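Keeping Food Scraps Out of the Bin at Irnum Residence
Student project report, Environmental Studies

Background

Irnum Residence has shared kitchens on every floor. Each kitchen has one garbage bin and one recycling bin. Food scraps go in the garbage, and the building pays by weight to have it hauled away. The nearest municipal green bin program is in Titdale and does not cover student housing. Our group wanted to find out whether residents would sort their scraps if a container was put in front of them.

Method

We placed a lidded pail in 2 kitchens for 12 weeks, starting in October. Both kitchens are on the Villanueva Street side of the building. The pails were emptied every evening into the compost bays at Irkivero Community Garden, which agreed to take fruit, vegetables, coffee grounds and eggshells. Meat, dairy and cooked rice were not accepted. We weighed each pail on a luggage scale before emptying it and wrote the weight in a notebook kept under the sink.

A sign above each pail listed what could go in. The first version had too many words on it. We replaced it with a shorter one in week three.

Results

The total collected was 601 kilograms. Weights were low at the start, rose after the new sign went up, and dropped during exams, when more people ordered takeout. The most common mistakes were tea bags with staples and produce stickers left on peels. Plastic bags turned up a few times early on and then stopped.

Fruit flies were the main complaint. Rinsing the pail with vinegar helped. Lining it with newspaper did too, although the paper added a little to the weights and we did not correct for this.

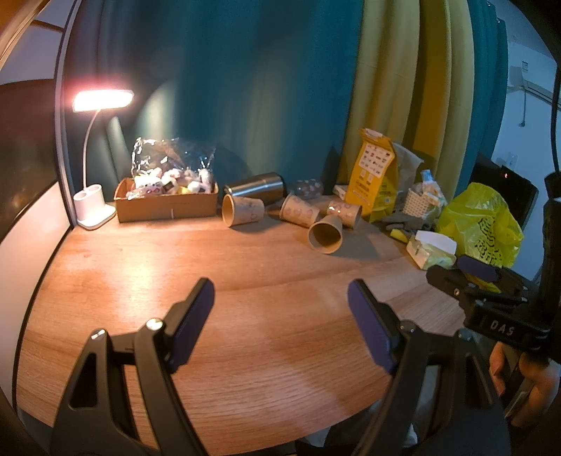 Reading time: 2 min

Discussion

The sorting itself was easier than we expected. The daily emptying was harder — the garden is a twelve-minute walk away and the path is icy by late November. A larger bin stored outside and emptied twice a week would be more practical, but it would need a latch to keep raccoons out.

We only worked with two kitchens, and both groups of residents knew about the project, so the results may not carry over to the whole building. We also have no weights for the garbage bins from before the pails went in. A second round should start with that.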